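Second winter with the heat pump, so a few notes for anyone thinking of getting one. It's a Carkov unit, fitted by Vanhove, in a mid-terrace with solid walls.

1/ We used 3,388 kWh on heating and hot water over the year. The old gas boiler got through a lot more than that, but gas is cheaper per unit, so the bills came out nearly level. We saved almost £400, and part of that was dropping the gas standing charge.

2/ The first month was poor. The installer had left the flow temperature at 55 and the pump kept switching on and off. I brought it down a couple of degrees each evening until the back bedroom got chilly, then went up one. It's been at 42 ever since.

3/ Leave the thermostat alone. We used to turn it right down overnight and the house took until lunchtime to recover. Now it drops by 2 degrees at ten and comes back up at five.

4/ Radiators. Vanhove swapped the ones in the hall and the front room and left the rest. I'd have the bathroom one done as well if I was starting again.

5/ Noise is a low hum. You can hear it from the patio, and indoors only if the kitchen window is open.

6/ Tariff is the Ukader off-peak one. Hot water goes on at three in the morning and lasts the two of us all day.

7/ Still to sort: draughts round the loft hatch, and the Sovska controls, which lose the schedule whenever the wifi drops.
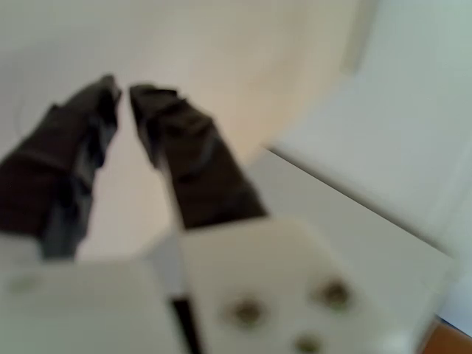
Mine did the same with the schedule until I set it on the wall unit instead of in the app. It's held through every wifi drop since December.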